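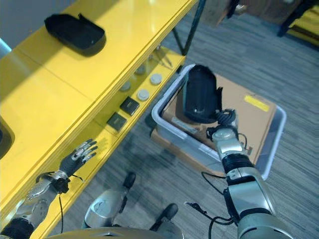 Omeo Two-Tier Shelf, Yellow

I wanted a yellow shelf for about six years before I gave up looking and had one made. Everything in the stores was gray or oat or that sad pinkish beige, and my kitchen already gets no sun after lunch. So the Omeo is yellow. Properly yellow, school bus yellow, and if you order it thinking it'll calm down once it's in the room, it won't!

I'm Idun, I run Plolilwood out of a former bakery with Baldur Østergaard, who does all the metalwork and most of the worrying. The Omeo was our second piece (the Istel bench was the first, and it's still on the site if you scroll down far enough).

What you get

Two shelves, an upper and a lower, with the lower one stepped forward a bit so you can reach things on it without crouching and feeling around in the dark. Slim black metal legs. Glossy top coat on both levels, four layers, sanded between each. We tried matte on the first batch and every coffee ring stayed forever, so gloss it is.

The small stuff

I keep coasters on the lower level of mine and whatever tray I'm using that month on top. Keys, mail, a plant if you're good with plants. Rahel Oberholzer bought two for her pottery studio and stacks glaze tests on them, and she's been really rough with the surface, which I was secretly pleased about. Trays and coasters aren't included, sorry, people do ask.

Weight and assembly

The upper level takes 154 pounds if you spread it out. Please don't stand on it. Assembly is eight bolts and one hex key, and it took my mother half an hour with the radio on. Start all the bolts loose, get it standing level, then tighten. If it rocks, loosen the back pair and try again before you write to me.

Cleaning

Damp cloth, drop of dish soap. No scouring powder, no magic sponges (they dull the gloss and I can't fix that by mail). Chips can be touched up with the little jar of paint in the box, so don't throw out the box until you've found the jar.

Price and waiting list

714 dollars, shipping extra depending on where you are. The next batch goes out in January. We make them in small runs, and I'd love to say we'll get faster but Baldur reads this page.

Other colors: none yet. I'm thinking about a red.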